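The Candy Table

Every August, when the cousins come up to Lirncombe, I clear off the big round table and turn it over to sweets. My mother did it before me (with hard caramels and not much else, bless her), and I suppose I've gone a little overboard with it over the years. There are 22 of us when everyone makes it, and at least 5 of those can go through a box of toffee before lunch!

The plaid cloth goes on first, the gray one with the yellow stripes and the blue. I never iron it. I did once, years ago, and by the time the children had leaned their elbows all over it you couldn't have told the difference. Then out comes whatever I've been putting by in the hall cupboard, plus anything people bring along, and Ruth Ñahui from next door always brings something crunchy because she knows I can't leave it alone.

The little blue candies are my own favorites, the ones in the see-through wrappers crimped at both ends. I used to keep them in a bowl, but a bowl only gets emptied by whoever sits nearest, so now I scatter them across the cloth along with the toffee and the snacks and let folks reach. And tissues, please, a big pack of tissues with one already pulled up. Sticky fingers wait for no one.

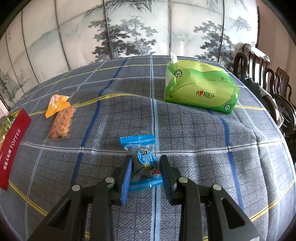
What I Do With the Leftovers

Such as they are! Anything still wrapped goes into a tin for the drive home, and I hold back nine pieces for myself, tucked behind the flour.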